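Small grippers, long evenings: inside Paltdale's manipulation club

The manipulation stream at Paltdale Technical College began as an offshoot of the robotics club, after several members lost interest in wheeled robots. Driving a chassis through a maze was a solved problem by their second year. Opening a container was not, and the regional competition had just added a household tasks division.

The division, run under the Prothero Challenge rules, scores entries on a list of domestic operations: lids, drawers, zips, folded cloth. Each attempt is worth up to 100 points. An entry loses 50 of them if the object leaves the table. Teams may programme the behaviour by hand or train it from demonstrations, and for the past two seasons most have chosen the second option.

Paltdale's team trains from demonstrations. Members work at a table with a gripper in each hand and perform the task themselves, using only the jaws. The position of both grippers is logged throughout, along with jaw opening, and the result is passed to a learning pipeline the students call Fliloven. The name has no agreed origin and appears in the code base with three spellings.

Fliloven was first written as a second-year assignment in signal filtering. Its original job was to remove jitter from position data, and that module survives almost unchanged. The training code was added later by a different cohort, which explains the two incompatible logging formats and the conversion script that sits between them. A rewrite is scheduled for May, after the competition.

The team set itself a target of 1000 accepted demonstrations for the season, with a minimum of 200 for each lid type. Acceptance is the slow part. A demonstration is rejected if the operator's fingers touch the object, if either gripper drops out of tracking, or if the pause at the start is too short for the software to find a baseline. New members have most of their early work thrown out on the third criterion.

Hinged lids have taken up more of the schedule than planned. The latch and the lid call for different grips, and the base tends to slide when force is applied at the front. The working method assigns one gripper to the lid and keeps the other near the base as a brace.

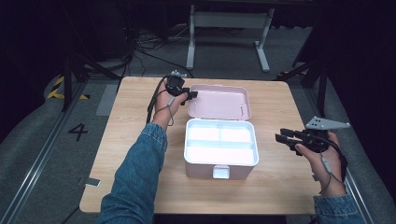 Operators are asked to vary their approach angle between attempts. Early data sets were too uniform, and a model trained on them performed well only when the container was square to the table edge. A few degrees of rotation was enough to make it close its jaws on air. The current protocol has the operator turn the container before every attempt, by an amount of their own choosing, and log nothing about it.

Transfer to the arms remains the weak point. The college owns one matched pair, purchased through the Drimine equipment fund and shared with two mechatronics courses, so testing is confined to evenings and weekends. Wrist clearance is also tighter on the arms than on a human forearm, and some motions that are comfortable for an operator cannot be reproduced at all. The team now screens for these before training – a step that discards good demonstrations but has shortened debugging considerably.

The regional round is on Saturday, April 9, 2022. Paltdale has entered lids and drawers and withdrawn from folded cloth, where its best practice score was 50. Zips will be decided at the final team meeting, pending a replacement jaw pad.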